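About us

Govgate is a small school for people who want to look after their own homes. We teach evening and daytime courses in the ordinary jobs that make a house or flat pleasant to live in: changing a tap washer, putting up a shelf that stays up, bleeding a radiator, sorting out the drawer where all the chargers go to die. If you have ever stood in the hallway holding a screwdriver and wondered which end of the problem to start from, you are exactly who we had in mind!

How we started

Houshang Amini had been mending things for his neighbours for years before he taught anyone to do it. He would go round to look at a dripping tap and end up spending an hour at the kitchen table explaining how the whole sink worked, with drawings on the back of an envelope. People kept the envelopes. One cold February, with the heating off in half the street, he invited everybody round to his own flat and showed them on his own radiators what to look for. Seven people came, two of them sat on the stairs, and they all wanted to know when the next one was.

The next one was in a borrowed room above a bicycle shop. After that there was a list of names, then a waiting list, and eventually a lease on the ground floor of the old Trorholm building, where we still are. It used to be a showroom for carpets, and for our first year we were still finding tufts of green wool behind the skirting. The windows are enormous and the light is lovely until late in the afternoon, even in winter.

We now run five courses, and 294 people have finished at least one of them. A fair few have done the lot and come back as helpers, which makes us happier than we can easily put on a web page.

What we teach

Taps, Traps and Drips is the course most people begin with. You take a tap to pieces on your first evening and put it back together, and then you do it again a bit faster. By the last session you will have had the trap off a sink, cleaned it, refitted it and run the water without a bucket underneath (we do keep the bucket close by).

Walls and Shelves covers finding out what your wall is made of, choosing the right fixing for it, and drilling a hole where you meant to drill it. We have a row of practice walls at the back of the room with more holes in them than wall.

Warm Rooms is the grown-up version of that first February evening. Draughts, radiators, curtains, the gap under the door.

Furniture First Aid is for wobbly chairs, stuck drawers and tables with rings on them. Bring something small if you can carry it. People have brought a piano stool, a cot that three generations had slept in, and a remarkable number of bedside tables.

Plugs, Leads and Order is our newest course and has become a bit of a favourite of ours. It runs over four evenings and looks at everything in the house with a cable on it: what you own, where it lives, what shape it's in and how to arrange it so that you can get the vacuum cleaner round it. We don't teach wiring. Anything behind the wall is a job for a qualified electrician, and we say so on the first evening and again on the last. What we do teach is how to look properly at the things you plug in, which most of us have never been shown.

The room

You will spend most of your time at the long benches down the middle. We call the big one the Bíró, after the joinery firm whose name was stamped underneath it when we bought it second-hand, and it seats ten comfortably or twelve if everyone likes each other. Along the window side are the smaller pale-topped tables for close work. They were chosen because a dropped screw shows up on them straight away, and they wipe clean with a damp cloth.

Tools live on the wall with their outlines painted behind them. There are 28 screwdrivers up there at the moment, and yes, we do check them back in! Goggles and gloves are in the crates by the door, and the tea things are on the trolley, which goes wherever the people are.

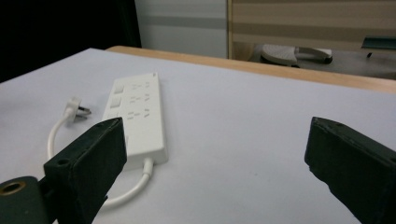 Plugs, Leads and Order always begins at those tables, with one thing each and plenty of time to look at it. No tools yet and no theory, just your eyes and your fingers. A humble extension lead turns out plenty to talk about: the white one on the tabletop has three square switches in a column down one side and three groups of slots beside them, and the cord comes out through a short collar at the end before it curves round to the plug. We ask people to follow a cord like that with a fingertip, all the way from the collar to the prongs, feeling for nicks and flat spots, before they say a word about whether they'd keep it. Then it's everybody's turn to lay out whatever they brought from home, and that is when the stories start. You'd be amazed how many people own a lead for a machine they gave away years ago.

From there we move on to lengths and routes. Where does the lead run? Does it go under a rug? (Please take it out from under the rug.) Is one extension plugged into another? What is the heater plugged into, and could it go straight into the wall? We draw a plan of one room each, usually the sitting room or the desk corner, and mark every socket on it. The last evening is labels, ties and storage, and people get wonderfully particular about it. Coil it loosely, tie it once, write on the tag what it belongs to, and put it away somewhere you'll look.

How we like to teach

Small groups, lots of hands on things, no showing off. There is always one tutor and one helper in the room, so you should never wait long with your hand up. Nobody is marked or tested. If you miss a session you can join the same one on the next run without paying again — just let us know so we can put a chair out.

We go at the pace of the group. Some evenings that means we get through everything on the sheet, and some evenings we spend the whole time on one person's peculiar cistern because everyone has become too interested to stop. Both are good evenings.

We also try hard to keep the costs down. Tools and practice materials are included in every course, and each one has places at a lower price which you can book without explaining yourself to anybody.

The Friday bench

Every Friday from half past five the benches are open to anyone who has finished a course. Bring a job, borrow the tools, ask for a second opinion. It grew out of people hanging about after class, and it has become the heart of the place: someone will be gluing a chair leg at one end, somebody else will be working through a shoebox of old leads at the other, and Houshang will be going round with the teapot and drawing on envelopes, exactly as he always did.

Lending shelf

Past and present students can borrow from our lending shelf, which we call Desport (it was written on the side of the cupboard when it came to us, and it stuck). There are drills, spirit levels, a pipe detector, sash clamps, a very good stepladder and a set of tile cutters. Write your name in the book, bring things back clean, and tell us if something has gone blunt or come loose. We would much rather know.

Come and see us

You're welcome to drop in and look round before you book. We are on the ground floor of the Trorholm building, with the big windows, and the door is step-free from the side street. Daytime is quieter if you'd like a proper chat, and the kettle is nearly always on. If you're not sure which course would suit you, tell us about the job at home that has been bothering you longest, and we'll start from there.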